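Appel à participants – usage du savon solide au quotidien

Flendmont, bureau d'essais d'usage
Mis en ligne le 13 mars 2018
Rubrique : Participer / Essais à domicile

Nous cherchons des foyers qui se lavent les mains au savon solide, ou qui veulent bien s'y mettre pour sept semaines. L'essai commence en avril. Il est indemnisé, modestement, et les conditions sont détaillées plus bas. Lisez-les avant d'écrire, cela nous fera gagner du temps à tous.

De quoi il s'agit

Depuis deux ou trois ans, on nous explique que le pain de savon est de retour. Les boutiques en vendent au poids, les magazines le photographient sur des soucoupes en grès, et chaque marque assure que le sien dure plus longtemps que celui du voisin. Nous voulons bien le croire. Nous n'avons simplement pas trouvé grand-chose pour l'appuyer. Les durées annoncées sur les emballages sont rarement accompagnées d'une méthode, et quand une méthode est indiquée, elle suppose une personne seule, un porte-savon qui s'égoutte parfaitement et une eau dont on ne dit pas si elle est dure ou douce. Ce n'est la salle de bains de personne que nous connaissions.

Deux fabricants, Fuketti et Noh, ont accepté de nous fournir des pains sans droit de regard sur les résultats. C'est écrit dans la convention. Nous le précisons parce que la question nous a été posée pour l'essai précédent, et que c'était une bonne question.

Ce que nous regardons

L'usure du pain, d'abord : son poids à l'arrivée, son poids à la fin, et entre les deux ce que vous en notez. L'état de surface ensuite. Un savon qui se fend, qui ramollit par-dessous ou qui se couvre d'un dépôt blanc finit souvent à la poubelle bien avant d'être usé, et les durées affichées sur les boîtes n'en disent rien.

Enfin, le marquage. Beaucoup de fabricants pressent leur nom ou un motif dans la pâte. C'est joli à l'ouverture. Nous nous demandons combien de temps cela reste lisible, si les creux retiennent des résidus, et surtout si quelqu'un y prête attention une fois l'emballage jeté. Notre hypothèse est que non, mais nous serions contents d'avoir tort.

Sur un pain beige pêche comme celui-ci, avec ses deux caractères en relief dans un cartouche, le dessus bombé est encore assez lisse alors que des traces blanches courent en travers et s'accrochent autour du caractère du bas, aux bords émoussés. C'est ce genre de différence, d'une zone à l'autre du même savon, que nous demandons aux participants de noter.
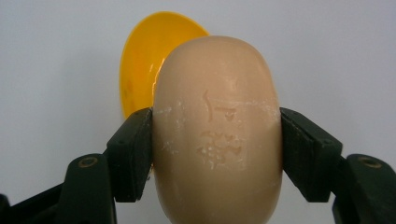 Zosness nous a répondu, à la lecture d'une première version de cet appel, que les gens ne regardent jamais leur savon, qu'ils le remplacent quand il devient désagréable à prendre en main et que sept semaines de carnet n'y changeraient rien, sinon qu'ils se mettraient à le surveiller et donc à s'en servir autrement.

L'objection est sérieuse et nous n'avons pas de parade complète. Un participant qui sait qu'il participe rince peut-être mieux son porte-savon. Nous avons donc limité les relevés à un par semaine, et nous ne demandons pas de compter les lavages. Il restera un biais. Nous l'écrirons dans le compte rendu.

Qui peut participer

Nous cherchons des foyers d'une à quatre personnes, où le savon sera posé au même endroit pendant toute la durée de l'essai. Lavabo, évier ou douche, peu importe, mais il faut choisir et s'y tenir. Un pain qui voyage entre la cuisine et la salle de bains ne nous apprend rien.

Il faut être majeur, n'avoir aucune allergie connue aux parfums ou aux corps gras végétaux, et ne pas suivre de traitement de la peau en ce moment. Les enfants du foyer peuvent utiliser le savon si leurs parents sont d'accord, et nous préférons même que ce soit le cas dans une partie des foyers. Un essai mené uniquement chez des adultes soigneux donnerait des chiffres flatteurs.

Nous n'exigeons aucune conviction. Si vous pensez que le savon solide est moins pratique qu'un flacon à pompe, écrivez-nous quand même. Nous recevons beaucoup de candidatures de gens déjà convaincus et il nous manque régulièrement les autres. En revanche, nous ne retenons pas les personnes qui fabriquent ou vendent du savon, ni celles qui tiennent un blog sur le sujet.

Une balance de cuisine précise au gramme est nécessaire. Nous n'en prêtons pas. La dernière fois, toutes ne sont pas revenues.

Ce que vous aurez à faire

À la réception, vous pesez le pain dans son emballage puis sans. Vous remplissez la fiche de départ : type d'eau si vous le savez, emplacement, support (grille, soucoupe, bord du lavabo, rien du tout). Merci de ne pas acheter un beau porte-savon pour l'occasion.

Une fois par semaine, vous pesez le savon, le matin de préférence et avant le premier lavage, et vous cochez une fiche d'une page. Elle demande si le pain est dur ou mou au toucher, s'il présente des fentes, un dépôt, des zones rayées, si le marquage se lit encore. Une case libre permet d'ajouter ce que vous voulez. Les remarques du type « il glisse » ou « l'odeur commence à m'agacer » nous sont utiles. « Très bon produit » l'est moins.

Vous joignez deux photos, le dessus et le dessous. Prises au téléphone, sans filtre, sans essuyer le savon avant. Nous insistons sur ce dernier point, car presque tout le monde essuie.

À la fin, vous renvoyez ce qui reste du pain dans la boîte fournie, port payé. S'il n'en reste rien, vous indiquez la semaine où vous l'avez terminé. S'il est tombé derrière la machine à laver, vous l'indiquez aussi – cela s'est vu, et nous préférons une donnée manquante à une donnée arrangée.

Indemnisation

Chaque foyer reçoit 3 000 points Flendmont, versés en une fois après réception du savon et de la dernière fiche. Les points se convertissent en bons d'achat selon le barème affiché dans votre espace participant. Nous savons que ce n'est pas considérable. Le temps demandé est d'environ quatre minutes par relevé, photos comprises, à quoi s'ajoute la fiche de départ, un peu plus longue.

Il n'y a ni tirage au sort, ni cadeau surprise, ni parrainage. Les foyers qui abandonnent en cours de route ne doivent rien et ne reçoivent rien, sauf si l'arrêt est dû à une réaction cutanée. Dans ce cas, l'indemnité est versée en entier et nous vous demandons de cesser l'usage tout de suite, sans attendre notre réponse.

Ce que nous ne promettons pas

Nous ne promettons pas de désigner le meilleur savon. L'essai n'est pas fait pour cela et l'échantillon sera trop petit. Nous ne dirons pas davantage si le solide est plus écologique que le liquide, question que l'on nous pose à chaque appel et pour laquelle il faudrait un autre travail, avec d'autres moyens.

Vous ne choisissez pas votre pain. L'attribution se fait au hasard et la marque ne figure pas sur la boîte d'envoi. Elle sera peut-être pressée dans le savon, auquel cas vous la verrez. Nous avons hésité à faire raboter les marquages, puis renoncé, puisqu'ils font partie de ce que nous étudions.

Les résultats seront publiés sur ce site, y compris s'ils sont ennuyeux. Les fabricants les recevront en même temps que vous.

Données personnelles

Nous conservons votre adresse le temps de l'envoi et du retour. Les fiches sont ensuite rattachées à un numéro de foyer. Vos photos peuvent illustrer le compte rendu si vous cochez la case correspondante ; elles ne sont pas transmises à Fuketti ni à Noh. Évitez tout de même de laisser une ordonnance ou une enveloppe à votre nom à côté du lavabo.

Pour candidater

Remplissez le formulaire « Essai savon solide » depuis la rubrique Participer. Il comporte une question ouverte : qu'utilisez-vous aujourd'hui pour vous laver les mains, et pourquoi ? Deux lignes suffisent. Une réponse comme « ce qui était en promotion » est parfaitement recevable.

Les foyers retenus sont prévenus par courriel avant l'envoi des boîtes. Les autres le sont aussi, dans les mêmes délais. Vérifiez vos courriers indésirables, nos messages y atterrissent parfois.

Les candidatures incomplètes ne sont pas relancées.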